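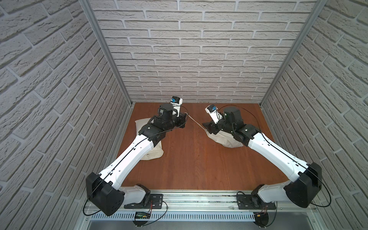 Edeltraud Sperling wrote to us last week that she stopped boxing after 2 years because every evening in the gym ended with shouting, and that she would come back if somebody taught it more quietly. We received several letters like hers.

Veviler is looking for adults who train, or used to train, in a combat sport and want to talk about violence as entertainment. We meet for two evenings in October in Driltport. Fans are welcome – also people who cannot watch a fight anymore.

Participation is free and travel inside the town is paid. Experience in the ring is not necessary.

Please write a short letter to Veviler, Driltport, with the word "Ring" on the envelope.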